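Home Textiles, Evening Section: Handout 4, Runners and What Ends Up on Them
June
By your instructor, Linollow Community Workshops
6 min read
2,532 views | 2 comments

Okay, so last time we got through placemats and I promised you runners, and then I ran out of time because I talked too long about napkins. Sorry about that! These notes cover what I meant to say, plus the homework at the bottom.

What a runner is for

I used to think a runner was decoration and that was the end of it. Then I lived with one for a winter and changed my mind. A long table is a big blank surface, and people put things down on big blank surfaces anywhere they like. A strip of cloth down the middle gives the table a center. It also saves the top from keys and zippers and the bottoms of bottles (my own table has the scars to show why I care).

Width first. I like a runner that takes up the middle third of the table, a bit more if the table is narrow. If you go much wider you may as well own a tablecloth. For length, either let it hang over both ends by a hand's width or stop it well short of both. A runner that quits right at the edge always looks to me like it shrank in the wash, and sometimes it did.

Bands, borders and edges

A side band is the easiest way I know to make a loud color behave. Orange on a pale table is a lot of orange! Put a cream band down each long side and your eye gets a rest before it reaches the tabletop. You can piece the bands on or buy cloth with them already there. If you piece them, press the seams toward the darker fabric so they don't shadow through the cream.

Scalloped stitching along the edge is pretty and it forgives a wobbly hand. Use a thin thread close to the main color. The students in my Lolthorpe class went for heavy contrasting thread last year, and it puckered on nearly everybody.

Letters as a pattern

Some of you asked about initials. One letter in the corner is a monogram. The same letter all over is a repeat, and the trick there is to stagger the rows. Line them up straight and you get a spreadsheet. I'd also stick with letters that hold their shape from a distance: H, T, X, O. A lowercase g repeated down a table is a brave choice and I've never seen it come off.

Creases

Fold lines show most on a flat, plain-woven cloth. Iron from the back on a low setting, let the runner cool before you move it, then roll it around a cardboard tube instead of folding it. I skip this at home more often than I should, and I've made my peace with faint lines across the middle.

Small things on top

A table in a living room gets used, so plan for that. Soft pouches are my favorite thing to leave on a runner: they don't scratch, they don't rattle, and a bound edge gives you a nice line of color. We'll sew one in the next unit, with a dark lining and a cord loop for hanging. Buy your binding in black if you can't decide (the Tanasarn store usually has it by the yard, and Clumer will cut it for you if you ask nicely).

Bigger stuff, like storage boxes and bottles, I push to one side. A cloth over the top of a box ties it in with the rest of the table, and it keeps the dust off too.

Homework: measure your own table, sketch one runner with bands and one without, and bring both. Color them in, please! Crayons are fine.
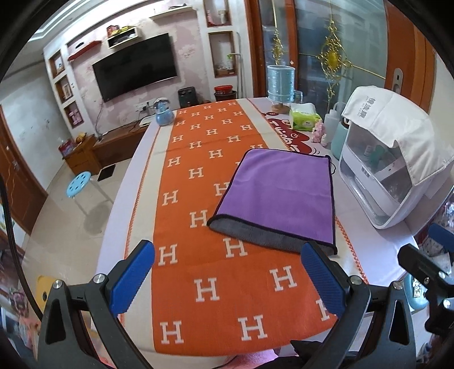

Fig. 1. Orange runner with cream side bands and staggered H motifs, purple pouch on top.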